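Carpet tiles for a hard-working room — plain or streaky?

pundby_lane
Morning all. We're redoing the floor in our big back room in August and I've gone round in circles over carpet tiles. I do love a plain charcoal, but my sister swears it shows every crumb. Has anyone lived with the patterned sort?

Fadlow57
Streaky every time! We had plain ones for years and I was forever out with the hoover (and the dog is cream, which didn't help). Keep 3 spares in the cupboard, too.

mossandmortar
I'll disagree, sorry. I find stripes terribly busy in a big room, and if one tile goes down the wrong way round it nags at me for ever.

Fadlow57
Fair enough, but I rather like them turned about a bit. Ours are low pile, greys and charcoal with some white, all in fine streaks, 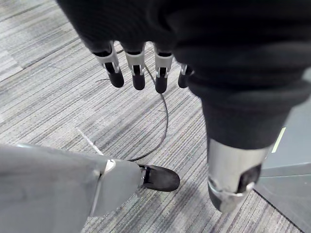

and where the stripes change direction from one patch to the next I think it looks livelier than one great sheet of the same thing. Do lay a few out loose first, though — you might side with mossandmortar!

pundby_lane
Oh, I'm quite taken with that grey. Off to measure up again after tea.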